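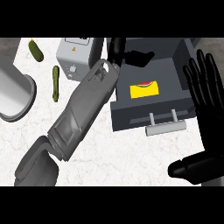
Vegetables on a white marble-patterned worktop, with an open drawer.

NEW 15-MILE CIRCULAR WALK TO OPEN FROM TASTEDMONT
For immediate release

A 15-mile waymarked walk starting and finishing in Tastedmont will open to the public on a Saturday in November. The Lamus Round links existing footpaths with a new stretch of permissive path across the eastern side of Hinine, the 632-metre hill north of the town.

The route has been planned and paid for by Kelmendi, the walking holiday company based in Tastedmont. It is free to use, and walkers do not need to book or register.

Until now, anyone walking over Hinine from the town has had to return the same way or follow the main road for the last part of the day. The new path leaves the summit track at the second cairn, drops to the Lamus beck and follows it down to the old drovers' lane. From there the route joins the riverside path back to the market square.

Work on the ground began in the spring. Contractors have put in five kissing gates in place of stiles, laid stone pitching on the steepest part of the descent and built a footbridge over the beck. There are 50 waymark posts, each with a green disc and a number that can be given to the emergency services if a walker needs help.

The full circuit takes most walkers a long day, and there is no shelter on the upper section. Kelmendi recommends walking it clockwise, which puts the main climb in the first half. A shorter return leaves the route at the drovers' lane and misses out the riverside, where the path can flood after heavy rain.

Dogs are welcome but must be kept on a lead between the intake wall and the footbridge, where sheep graze all year. The new stretch is open to walkers only. Cyclists and horse riders should keep to the bridleway on the west side of the hill.

Parking is available in the long-stay car park behind the Tastedmont bus station. Walkers are asked not to park at the farm entrance on the Hinine road, which is used by feed lorries.

On the opening day, two guided walks will leave the market square at 8.30am. One will cover the whole route and the other will use the shorter return. Places on both are free but limited, and can be reserved at the Kelmendi office. Boots and waterproofs are required, and walkers should bring a packed lunch and a torch.

A folded paper map of the Lamus Round will be on sale at the office and in the Tastedmont post office from the same day.

ENDS

Notes to editors

The height of Hinine is given to the summit cairn.

Kelmendi runs guided and self-guided walking holidays from its office in Tastedmont.

Route maps for publication are available on request from the Kelmendi press desk.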